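De : Tamás Gulyás
À : liste de diffusion « Sécurité des cellules »
Objet : Re: Consigne de câblage sur les postes à deux bras

Mesdames, Messieurs,

Je réponds au message de la société Martens, dont je reprends ci-dessous le passage utile :

> Le projet de consigne Drotitus impose que tout câble situé en aval
> du poignet soit guidé et fixé. Nous demandons si cette règle
> s'applique aussi aux boucles de service laissées au moteur de
> pince, et à quel moment le contrôle doit être effectué.
> Notre atelier compte 109 points de fixation à reprendre.

La règle s'applique à l'ensemble du faisceau, boucles de service comprises. Le paragraphe 3 de la consigne sera reformulé en ce sens avant la diffusion de juillet.
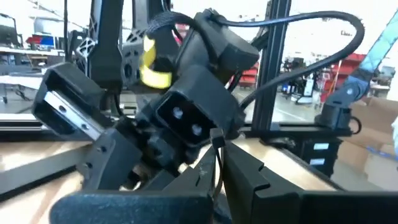

Le contrôle de dégagement des câbles s'effectue bras à l'arrêt, énergie consignée, puis en vitesse réduite sur toute l'amplitude du poignet. L'opérateur examine en premier lieu les boucles libres, telles que le câble noir qui part du haut du carter moteur et décrit un large arc devant le montant en profilé. Une boucle de cette ampleur doit figurer au relevé du poste, avec son point de départ et son rayon. Il en va de même pour tout fil fin qui descend entre les mors : son connecteur est soit raccordé, soit attaché hors de la zone de serrage. La gaine tressée, déjà retenue par Pruller pour ses segments supérieurs, demeure la solution recommandée.

S'agissant du calendrier, les postes existants disposent de 3 mois pour se mettre en conformité. Les postes neufs sont contrôlés avant la première mise sous tension — sans dérogation possible — et après tout remplacement de pince.

Le relevé est signé par 2 personnes et conservé avec le dossier de la cellule. Le formulaire Flundine reste valable dans sa version actuelle.

Veuillez agréer, Mesdames, Messieurs, l'expression de mes salutations distinguées.

Tamás Gulyás
Groupe de travail Drotitus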